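Résidence Dolteo – Rapport d'avancement, novembre
À l'attention de Mme Nawal Belhaj, direction des programmes, Fondation Josska

Le gros œuvre des deux corps de bâtiment est achevé. La charpente du volume nord a été posée conformément aux plans de l'agence Kotemgate, et la mise hors d'eau sera prononcée dès réception des solins. La surface habitable définitive s'établit à 326 m², sans écart avec le permis modificatif.

Les menuiseries extérieures sont livrées à 80 %. Trois châssis de la façade sur cour, refusés par M. Hemant Bansal pour défaut d'équerrage, ont été retournés à l'entreprise Jaiswal, qui en supporte le remplacement. Le lot plâtrerie débutera par l'étage.

Mme Anju Pathak a remis l'étude thermique révisée. L'isolant en fibre de bois est maintenu en toiture ; l'enduit à la chaux du pignon reste soumis à l'avis de l'architecte-conseil.

Nous sollicitons le versement de la deuxième tranche de la subvention. Les situations de travaux visées figurent en annexe 2.

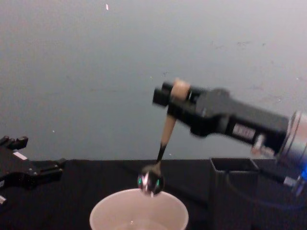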